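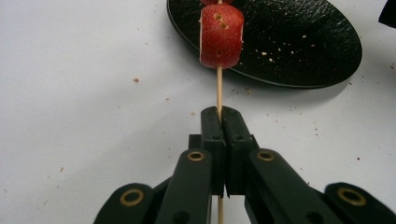
Niltia Student Manipulation Project
Progress report to the Pliltik Fund, second reporting period
Submitted 12/26/18

1. Status

The project is on schedule in hardware and behind schedule in data collection. The food handling task set, which the grant agreement lists as the main deliverable for the year, has been started with one task: holding and moving a skewer loaded with pieces of fruit. The remaining tasks (spooning, lid removal, stacking cups) have written procedures but no recorded trials.

Enrollment in the Vunmont after-school section stands at 17 students. Attendance has been steady enough to run two benches at each session.

2. Hardware

The hand-held gripper is now at its third revision. Changes from the second revision:

Linkage arms are thicker at the pivots. The earlier arms flexed under load and the fingertips closed out of line.

Brass bushings are fitted at the arm pivots. The plain holes in the second revision wore oval within a few sessions.

Fingertip blocks are separate parts held by screws, so a worn or damaged block can be replaced without taking the linkage apart.

The parts were made in the school shop from drawings the students produced. Two sets of fingertip blocks were rejected for poor fit and remade. The Šťastný workshop supplied the bushings at cost, and the saving has been moved to the consumables line.

3. Skewer task

A thin wooden skewer is a hard object for this design. It offers little surface to the fingertips, and it can turn in the grip when the load above is off center. Strawberry was chosen as the load after trials with foam blocks, which were too light to show the problem. The fruit is cut into short pieces with flat ends, and the gripper takes the stick below the lowest piece. A black plate and a white tabletop are used so that the fruit and the stick both stand out in the recordings.

The target for the period was 200 usable trials. The students completed 69. A trial is counted as usable when the stick is lifted, moved and set down without a second grip and the recording is complete from start to finish.

The main causes of rejected trials were rotation of the skewer during the lift, grip taken too close to the fruit, and recordings stopped early by the operator. The last of these was a training matter and has mostly been corrected. Rotation has not. The students have proposed a shallow groove down the face of each fingertip block -- the current faces are flat -- and drawings are complete.

4. Student work

Each student keeps a bench log. The logs are uneven, and the section on rejected trials is often left blank. A one-page form has replaced the open notebook for the coming period.

Seven students have asked to enter the gripper in the regional design competition in May. The entry requires a parts list, a safety sheet and a short written account of design changes. The parts list is finished. Entry fees are not covered by the present grant and no request is made for them.

5. Budget

Spending is within the approved total. Consumables ran over because of fruit and skewers, and the overrun was met from the bushing saving. No change to the personnel line.

6. Next period

Fit grooved fingertip blocks to one gripper and leave the second as is for comparison.
Complete the remaining skewer trials before starting the spooning task.
Deliver the first batch of recordings, with the bench forms attached.

One decision is needed from the Fund. If the grooved blocks work, trials made with flat and grooved blocks will differ, and the agreement does not say whether both may count toward the total. We ask for a ruling before the spooning task begins.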